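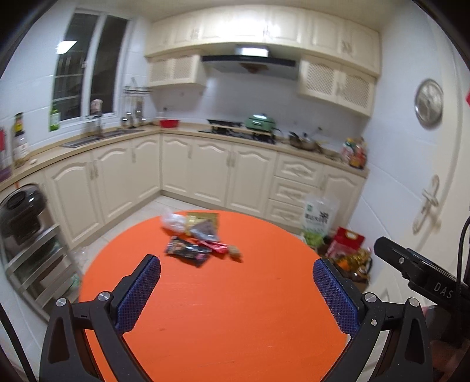 How long does a secondhand table take to refinish?

Plan on a long weekend for a small one. Sanding eats up most of the first day, and after that you're mostly waiting for coats to dry. I do mine in the garage with the door up and the radio on, and I still always run over.

What grit should I start with?

For an old painted top I go 40 if the paint is thick and flaky, then work my way up to 200. If the finish is thin, skip the rough stuff completely! You'll spend hours getting rid of the scratches you just made. I stop at 200 for paint. For a clear finish I'll go up to 300, mostly because I like how it feels under my hand.

Do I really have to prime?

If you're painting, yes please. I skipped it once on a nightstand I found in Gratlow and the old stain came up through two coats of white like tea. Now I prime everything, even the undersides (okay, most of the undersides).

Where do you find your furniture?

Mostly the Prurnell flea market, which starts back up in September after the summer break. Go early if you want chairs. Tables hang around longer — people don't want to carry them — and you can often get one for less at closing time. I've also had good luck with curb piles at the end of the month when everybody is moving.

What's the most you've spent on one piece?

Ha. The Hedetti sideboard. I'm not putting the number here, but it had all its drawer pulls and I have no regrets.

My paint is still tacky after three days. Is it ruined?

Probably not. Cold or damp air slows everything down, and so does putting it on too thick (guilty). Move it somewhere warm, point a fan across the room and leave it alone for a week. If you can still dent it with a fingernail after that, scrape it back and start over with thinner coats.

Can I put hot dishes on a painted top?

I wouldn't, even with a good topcoat. Use a trivet. I keep a stack of cork ones by the stove and my family ignores them, so I touch up my own table every spring.

Will you refinish something for me?

Sorry, I don't take jobs! I have one garage bay and a dresser in it that I've been promising to finish since last year. Ask at your local hardware store, they usually know somebody.

Can I send you a question?

Sure, leave it in the comments and I'll add the good ones here. I last updated this page on 6th February, so if yours isn't up yet, hang on.

1,722 shares | 40 comments

Contact | © Ra Furniture Notes | Back to top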